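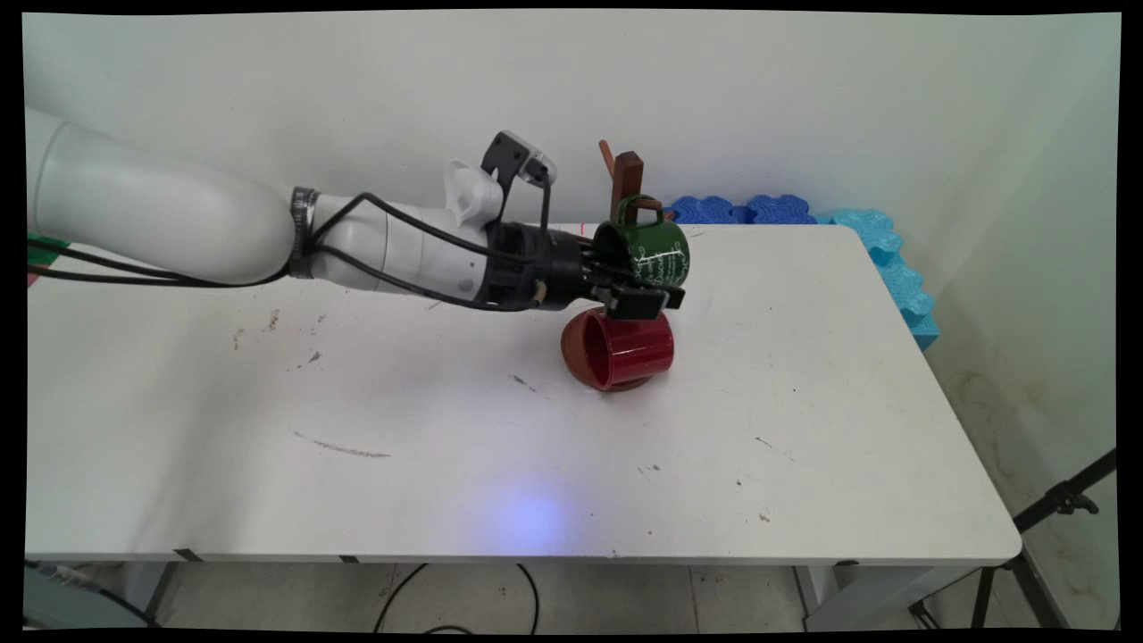
第2册 第14页

3月14日 星期四

阴，风从东北来，窗缝有声。暖气早上关了，中午又开。茶水间的湿度计读数比昨晚低，木头的事情多半跟这个有关，后面再写。

上午继续弄杯架。昨天记到一半，停在“横杆根部有松动，原因未明”，今天接着查。

先写杯子。绿杯和红杯今天都在白桌上。绿杯是深绿色，杯身有白色花体字和细白线画；红杯外壁亮红，釉色之类的词我拿不准，不写，只写有光泽，底部一圈棕色，里面是偏暗的红棕。绿杯杯口朝下斜着，在立柱旁边，杯把朝上弯，跟立柱挨得很近。红杯侧躺在桌面上，口朝左。立柱深棕，上段那根横杆颜色浅一些，斜着朝上。深浅两色对查松动有用：浅色的杆和深色的柱如果木种不同，收缩率就不一样，接口处出缝就说得通。木种我认不出来，Ward Goossens也许认得出，周末问他。

松动的测法。用拇指和食指捏住横杆末端，上下推，再左右推，再绕自身轴线拧。上下有间隙，左右没有，拧的时候有轻微的涩感，没有整圈打滑。说明榫头在孔里没有完全脱胶，只是上侧或下侧有一条缝。把名片裁窄，从根部往里塞，上侧塞得进一点，下侧塞不进。由此判断缝在上侧。挂上重的杯子以后，横杆末端下压，榫头绕下缘转动，上侧受拉，先开。这跟受力方向一致，没有意外。

另一种可能是钻孔本身就偏大，出厂时靠胶填满，胶干裂以后才显出来。Dolness的说明书只有一张折页，写了安装步骤和擦拭方法，没写公差，也没写胶的种类。我把折页又看了一遍，背面印的是另外几种语言的同样内容，没有新东西。折页放回抽屉，跟烧水壶的保修卡夹在一起。

称重。厨房秤放在窗台上，校了零，绿杯413克，空杯，里外擦干以后称的。重新放一次，读数相同。红杯没有称，原因是秤的电池在第三次开机时报低电，备用电池在家里。记一笔：明天带电池。

有了绿杯的重量，就可以粗算倾覆。杯架能不能站稳，看的是挂杯的重力对底座边缘的力矩，跟架子自重对同一条边的力矩哪个大。横杆伸出底座边缘以外的那一段才算数，伸出以内的部分不但不帮倒忙，还压着底座。横杆斜向上，杯子挂上去会顺着斜面往立柱滑，直到杯把碰到立柱或者卡在杆的根部，所以实际力臂比横杆全长短得多。以前我总按末端算，算出来的数吓人，跟平时的经验对不上，今天才想明白是没有考虑滑动。

滑动的前提是杯把内侧跟木头之间的摩擦不够大。横杆的倾角越陡，越容易滑到底。倾角用手机里的水平仪量过，贴不稳，读数跳，没有采用。改用三角板贴着立柱比，在纸上描线，再用量角器读。线描得粗，误差不小，这个数就不抄进来了，免得以后拿它当真。

结论先写在这里：单侧挂一只绿杯，架子不倒；同侧再加重的，要另算。对侧挂一只重量相近的，基本抵消。挂法的顺序于是有讲究。先挂重的那一侧，再挂对侧，中间有一段时间架子处在偏载状态；取的时候顺序反过来，也一样有一段偏载。偏载时间短不短无所谓，静力问题不看时间，看的是碰不碰。茶水间里碰的人多，尤其是Cormac Moynihan，他取杯子不看架子，眼睛看着水壶。

关于杯把。杯把的内孔形状决定能不能挂稳。上缘窄、下缘宽的，挂上去容易转；上下一样宽的，挂上去有间隙，杯子会摆；内孔太小的，横杆只能进去一截，停在半路。绿杯的杯把进得去，这一点去年秋天就试过。红杯的杯把有没有问题没有单独记录，翻了第1册，只写了一句“红杯可挂”，没有写挂在哪根杆上，也没有写挂上以后杯口的朝向。那时候记得太省。

杯口朝向又是另外一条。挂在架上的杯子，杯口多半侧着，重心和杯把的相对位置决定它往哪边垂。杯口斜朝下的好处是灰尘落不进去，残水流得出来；坏处是流出来的水滴到桌面或者滴到下一层。Olaia Zabala主张所有杯子洗完先倒扣在布上控干，再上架。我赞成控干，反对倒扣在布上：布吸了水以后，杯口那一圈跟湿布贴着，里面的空气不流通，过一夜有布味。应当倒扣在有孔的垫子上，或者干脆斜靠。这个问题去年讨论过，没有定下来，垫子也没有买。

红杯侧躺的问题。杯子侧放时跟桌面的接触是一条线，带杯把的杯子滚到杯把碰桌面就停。所以侧躺的杯子有两个稳定位置，分别在杯把的两边，中间还有一段，杯把朝上时，是不稳的平衡，轻轻一推就往一边滚。桌面如果有坡度，三种情况都会受影响。白桌有没有坡，我没有测过。下午借了Maham Paracha的水平尺，量了长边，气泡偏窗户一侧，偏出不到一格；量了短边，居中。偏窗户那一侧的桌脚垫片可能压薄了，先不垫，记着。

桌面。白色，平，有使用的痕迹。擦拭的办法试了几样，按效果从差到好写：干布没有用；湿布能去浮灰，去不掉印子；湿布加少量小苏打能去掉一部分颜色浅的印子，颜色深的变浅；橡皮，就是画图用的白橡皮，对鞋底一类的黑印有效，对茶渍无效。磨出来的痕迹擦不掉，那是表面少了东西，不是多了东西，擦得越用力越少。小苏打要调成稀的，干粉有颗粒，会增加新的细划痕。擦完用清水过一遍，干了以后不能有白霜。今天只擦了靠墙那一条，没有擦整张。擦之前用铅笔在纸上画了桌面的草图，把明显的痕迹标在上面，编了字母，以后对照。草图夹在本页后面。

杯底也要看。桌面上的细划痕有一部分应该来自杯底，杯底那一圈不光滑，拖着走就是一把锉。办法是拿起来再放，不要推。这话贴在墙上也没有用，去年贴过，纸掉了，没有人补。可行的办法是把杯底磨一下：水砂纸铺在玻璃板上，砂面朝上，加水，杯底朝下画八字，力道只用杯子自重。磨完洗净，用指甲刮，不挂指甲就行。绿杯的底我摸过，不挂。红杯底部那圈棕色的边摸着稍涩，下周处理。磨之前要确认那一圈是什么，如果是上了色的，一磨颜色就没了，先在不显眼的地方试一小段，看水里有没有颜色。

绿杯上的字和线画。洗的时候不用钢丝球，用海绵软面。白色线条很细，掉一小段就看得出来。每次洗完在窗边侧着光看一遍，今天看过，跟上个月的记录比，没有新的缺损。所谓上个月的记录，是我凭记忆在第1册末页画的一张小图，比例不准，字也没有抄全，只能算参考。应该重画，用透明纸覆上去描。杯身是曲面，透明纸贴不平，要裁成窄条分段描，再拼。这件事费时间，排到4月。

中午吃的是昨天剩的米饭加蛋，汤没有热透。Olaia在，问杯架修好没有，答没有，正在查。她说另一间的杯架从来不松。我去看了，那个架子的横杆是穿透立柱的，一根杆从一头伸到另一头，两侧共用，中间没有断。这种结构的横杆不会从单侧拔出来，弯矩由穿过立柱的那一段承受，胶只起定位作用。缺点是两侧的杆必须同轴，一边朝上斜，另一边就得朝下斜，所以那个架子的杆全是水平的，杯子容易往外跑，末端加了小圆头挡着。各有各的麻烦。我们这个是斜杆，只能单侧插入，强度全靠榫头深度和胶。

榫头深度无从得知，除非拔出来。拔不拔，上午想了一阵。理由如下。如果不拔，只在上侧缝里灌胶，胶进得去多少看黏度，进去以后粘的是旧胶面，旧胶面粘新胶，强度没有把握。如果拔，要先破坏剩下的旧胶，拧的时候可能把榫头拧裂，那就得换杆。木工白胶遇热会软，用热风吹根部再拧，风险小些，但深棕色的立柱表面有没有涂层，涂层怕不怕热，不知道。折中办法是先用湿棉签沾热水敷在缝口，等一会儿，再拧，看有没有松动的趋势；没有就停。

下午去了一趟Mercado，买胶。走路去，来回都走河边那条，风大。货架上木工胶有三种，包装差不多，区别在干固时间和耐水等级。杯架长期接触残水，耐水等级要选高的。最后拿的是Jernine，小瓶，尖嘴，瓶身上写的夹紧时间比另外两种长，不赶时间，长就长。店员建议拿快干胶，说几秒钟就粘上。快干胶脆，横杆受的是反复的弯，脆的东西不适合。没有跟他争，付了钱。另外买了棉签和一卷纸胶带。垫片没有合适的厚度，没有买。有孔的垫子有，颜色只有黄的和灰的，价钱一样，想了想没有拿，等跟Olaia商量完再说，不然又要退。

回来的路上遇到Eamon Sheehan，他从Mundberg回来，站着说了几句。他说他那里的杯架早就不用了，杯子全放抽屉，抽屉里铺防滑垫，杯口朝下排。抽屉的好处是不落灰，不怕碰；坏处是看不见存量，要拉开才知道，而且拉抽屉有加速度，杯子在里面会碰。他说拉慢一点就行。我说人不会一直拉慢。他说那倒是。后来说到他家的热水器，与本册无关，略。

抽屉方案还是记下来，作为备选。要量的尺寸：抽屉内净高，要大于最高的杯子；内净宽除以杯径加杯把；滑轨有没有缓冲。我们茶水间的抽屉现在放的是餐具和过期的调料包。调料包应当清掉，上次清是什么时候，没有记录。

三点以后做的棉签试验。做法：把横杆上的东西都取走，立柱用毛巾裹住，一手扶稳。棉签浸热水，贴在根部上侧缝口，换了几次。敷过以后擦干表面，拧。涩感减轻，能转过一个很小的角度，转回来，再转，角度没有变大。停手。缝口周围的木头颜色变深，这是吸水，等干。立柱表面没有起泡，没有发白。可以认为涂层能承受这种程度的热和水，再高的温度没有试。

木头吸了水会胀，这时候灌胶，缝是窄的，胶进得少；等木头干了，缝又张开，胶层跟着被拉。所以今天不灌，等干透。干透的判断不能靠摸，表面干得快，里面慢。用称重法最好，称整个架子，两天读数不变就算干，可是秤没电。又回到电池上。电池明天一定要带，写在手背上了。

等的时候整理了工具盒。纸胶带放上层，棉签放上层，胶瓶立着放下层，瓶嘴朝上，盖子拧紧以后又拧了一下。砂纸按目数从粗到细排，原来是乱的，粗的里面夹着一张细的，背面的数字磨掉了，用手摸着归的类，可能归错。三角板少一个，找了一圈，在书架上夹在字典里。量角器有一道裂，不影响读数。

顺带把灌胶的步骤先写好，免得到时候边想边做。
一，横杆根部四周贴纸胶带，立柱上贴一圈，杆上贴一圈，中间只留缝口。
二，把缝张到最大。办法是在横杆末端挂一个重物，让上侧张开。绿杯的重量正好已知，但用杯子当砝码不好，胶滴上去难擦，改用装水的小袋。
三，尖嘴对准缝口，慢挤，看见胶从旁边溢出来就停。
四，轻轻上下晃横杆，让胶往里走。再补一次。
五，取下重物，把横杆往上托，缝合拢，多余的胶挤出来，用湿布擦掉。
六，固定。横杆是斜的，夹子夹不住，夹上去会往根部滑。考虑用绳子从横杆末端拉到立柱顶上绕一圈，打活结，用小棍绞紧。绞紧的力要小，只要合缝，不要过头。
七，过了夹紧时间再拆绳，拆绳以后再放一夜才能受力。
八，恢复挂杯时先挂轻的。

第六步的绳子，在斜杆上的拉力分成两份，一份沿着杆，一份垂直于杆。垂直的那份让缝合拢，沿杆的那份把榫头往孔里推或者往外拔，要看绳子从哪个方向来。立柱顶端在横杆根部上方，绳子从杆末端往立柱走，沿杆的分量指向根部，是往里推。这对我们有利。画了一张力的图，箭头方向检查过，没有画反。上次修椅子就是画反了一个箭头，绳子绞得越紧榫头出来得越多，Ward在旁边看着，过了好一会儿才说。

底座也看了一遍。翻过来要先把架子放倒，放在毛巾上，动作要托着立柱根部，不要提横杆。底座与立柱的连接没有间隙，晃不动。底面贴的毡垫有一块边上翘起来，按下去又翘，是背胶失效，灰进去了。撕掉重贴的话四周的厚度要一致，不然架子自己就歪，前面算的倾覆全部要改。暂时用纸胶带压住翘边，这是临时办法，写明是临时办法，免得以后忘了。

傍晚Maham来拿水平尺，看见我在画图，问架子值多少钱。答了。她说买个新的比胶贵不了多少。这个账要分开算：新架子的横杆也是单侧插入，用的也许是同一种胶，放在同一个房间，过一个冬天湿度再低下去，缝照样开。要解决的是湿度和胶，换架子只是把时间推后。她说她只是随便说说。水平尺还了，尺盒的扣子原来就是坏的，当面说明过。

湿度的事写在这里。早上开暖气的时候空气干，木头失水收缩，横纹方向收缩比顺纹大得多。横杆的榫头是顺着杆长走的，直径方向属于横纹，会变细；立柱上的孔在立柱的侧面，沿立柱方向几乎不变，绕立柱方向会变。结果是原来圆的孔变成略扁，圆的榫头也变成略扁，两个扁的方向不一定一致，于是上下有缝左右没有，或者相反。今天测出来的恰好是上下有缝。按这个推理，孔在上下方向（顺纹）尺寸不变，榫头变细，上下自然出缝；左右方向孔跟着缩，榫头也缩，缝就小。跟上午受力的解释并不冲突，两个原因可能同时存在，收缩先开了口，受力把口撕大。哪个占得多，不拆开不知道。

要验证也有办法：看没有挂过重杯子的那些横杆松不松。如果也松，收缩为主；如果不松，受力为主。可是哪根杆挂过什么，从来没有人记，包括我。从今天起记。做法是在杯架旁边放一张纸，画上立柱和横杆的位置，每次挂了写一笔。估计别人不会写，那就我每天早晚各看一次，写看到的。

湿度计的位置也有问题，现在挂在水槽上方，烧水的时候读数跳得厉害，代表不了白桌那边。应当移到桌子一侧的墙上，离窗远一点，离水壶远一点，高度跟架子差不多。墙上没有钉子，用挂钩胶贴，挂钩胶怕潮，又是一层。先放在书架上层平放，看它平放准不准。湿度计背面写着应竖直悬挂，没有写为什么。

窗缝的风声下午停了一阵，天黑又起。拿纸条在窗框四周试，左下角纸条动得最明显，密封条在那里接头，接头处有缺口。补密封条是另外一件事，不在杯架的范围内，不过湿度和它有关系，还是列进来。密封条的截面是什么形状，拆一小段看过，像字母D，背面带胶。同样的形状在Mercado没有看到，当时也没有找。

晚上核对了今天的草图。桌面草图比例定得太小，靠窗一侧画挤了，字母G和H挨着，容易认错，用红笔把H圈了一下。力的图单独一页。横杆根部的放大图画了正面和侧面，缝的位置用斜线表示，斜线朝向跟实际缝的朝向无关，只是填充，在图边注明了。上次Cormac看图，把填充线当成裂纹，报告说立柱裂了，弄得我重新检查了一遍。

把重量写进杯子表。表头是名称、颜色、空重、可否上架、备注。绿杯一行填完：深绿，413克，可，备注写“白字白线，软面洗”。红杯一行空重留空，可否上架先写“可（据第1册）”，备注写“底圈待磨”。其余各行没有动。Olaia说表里应该加一栏“谁的”，加了容易起争论，没有加，先空着一列，不写表头。

胶瓶上的小字用放大镜看了，最低使用温度比茶水间夜里的温度低，没问题。开封后的保存期没有写，在瓶底用记号笔写了开封日期的位置，等真正开封再填。

明天的事：
带电池。
称红杯，称整个架子，早晚各一次。
横杆根部再塞一次名片，跟今天比深浅。
湿度计平放和竖放各读一次，隔开一刻钟。
跟Olaia定垫子的颜色。
清调料包。
问Ward木种，他如果不在就发照片，照片要在窗边拍，灯光下偏黄，他上次因为这个认错了一块。

睡前又去看了一眼根部，棉签敷过的那一块颜色还比旁边深，范围缩小了，边界在杆的上侧，离立柱不到一指宽。架子没有挂东西。灯关了，水壶插头拔了。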